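Cloltik de cocina, manual de uso
Sección 4. Remojo y cocción de legumbres secas

Texto revisado por Octavio Rivadeneira, marzo de 2024. Sustituye a la hoja suelta que venía en la caja, que conviene tirar.

La olla Cloltik trae un programa llamado «Legumbres» y un folleto comercial que promete garbanzos perfectos sin remojo. Hemos probado esa promesa más veces de las que nos apetecía y no la recomendamos. Lo que sigue es el procedimiento que usamos nosotros.

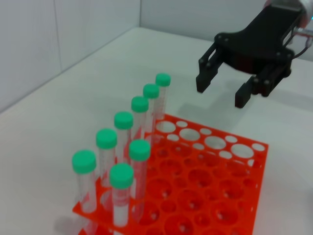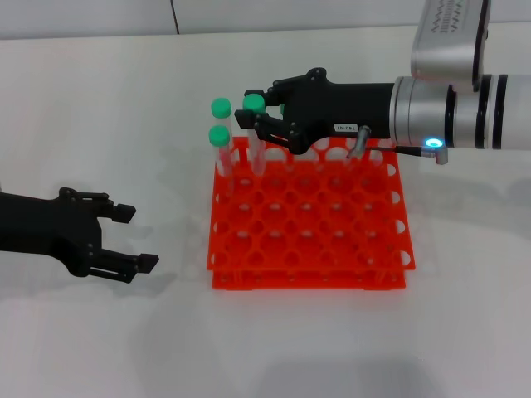
Fig. 4.1 y 4.2. Gradilla naranja sobre mesa blanca.

4.1 Antes de empezar

Mire la fecha del paquete. Una alubia que lleva dos cosechas en la despensa tardará lo que quiera, y ningún programa va a arreglarlo. Si no hay fecha, desconfíe.

Pese las legumbres en seco. La cantidad máxima para la cubeta es de 400 g. En la tapa verá una marca más alta con la palabra «MAX»; vale para sopas y arroces, no para legumbres, que se hinchan y sueltan espuma.

4.2 Remojo

1. Extienda las legumbres en una bandeja clara y retire piedras y granos arrugados. Las lentejas de bolsa también llevan piedras, diga lo que diga el envase.
2. Enjuague en un colador bajo el grifo hasta que el agua salga limpia.
3. Cubra con agua fría, bien por encima del nivel de los granos.
4. Deje reposar 9 horas los garbanzos y las alubias grandes. Las lentejas pequeñas y la judía mungo partida no necesitan remojo.
5. Escurra y deseche el agua.

Nota. Se oye a menudo que el agua del remojo «tiene vitaminas» y hay que aprovecharla. Algo tendrá. Sabe a tierra y nosotros la tiramos.

Nota. El bicarbonato ablanda la piel, sobre todo con agua muy dura. También deja un regusto jabonoso si se va la mano. Una pizca en el remojo es suficiente; en la olla, ninguna.

4.3 Cocción a presión

1. Ponga las legumbres escurridas en la cubeta y cubra con agua nueva hasta dos dedos por encima.
2. Añada una cucharada de aceite. Reduce la espuma, aunque no la elimina.
3. Compruebe que la junta de la tapa está limpia y asentada en todo su contorno.
4. Cierre la tapa y gire la válvula a la posición de sellado.
5. Elija «Manual» y no «Legumbres». El programa automático aplica el mismo tiempo a una lenteja que a un garbanzo, lo cual dice bastante de quien lo diseñó.
6. Fije el tiempo según la lista 4.4.
7. Al terminar, espere a que la presión baje sola. El indicador de la tapa debe estar abajo del todo.

PRECAUCIÓN. No abra la válvula de golpe con legumbres dentro. La espuma sube con el vapor, obstruye el conducto y sale por donde no debe. Si la tapa ofrece resistencia, no la fuerce.

PRECAUCIÓN. No cocine alubias rojas en el modo «Lento» sin haberlas hervido antes con fuerza. A temperatura baja no se destruye la toxina que contienen. El folleto comercial incluye un chili en modo «Lento» que se salta este paso; no lo siga.

4.4 Tiempos, con remojo salvo que se indique

Garbanzo: 18 minutos
Alubia blanca grande: 14 minutos
Alubia roja: 15 minutos
Lenteja parda, sin remojo: 10 minutos
Judía mungo partida, sin remojo: 6 minutos

Tómelos como punto de partida. Abrehet Woldemariam da dos minutos más a los garbanzos y Sosina Ejigu opina que con eso ya son puré. Pruebe uno y decida.

4.5 Sal, ácidos y otras discusiones

La sal en el remojo no endurece las legumbres. Lo hemos comparado con dos tandas del mismo paquete y la salada quedó, si acaso, más tierna. El tomate, el tamarindo y el vinagre sí retrasan la cocción: añádalos cuando el grano esté blando.

Lo de «asustar» las alubias con agua fría no tiene aplicación en una olla cerrada. En cazuela abierta hay quien jura por ello -- nosotros no notamos diferencia.

4.6 Si algo sale mal

Granos duros al abrir: cierre de nuevo y añada 5 minutos. Si siguen duros, son viejos.
Pieles sueltas: demasiado bicarbonato o demasiado tiempo.
Aviso de quemado en la pantalla: falta agua o hay restos pegados en el fondo. Apague, deje bajar la presión, raspe con cuchara de madera y añada medio vaso de agua.

La limpieza de la válvula se explica en la sección 5.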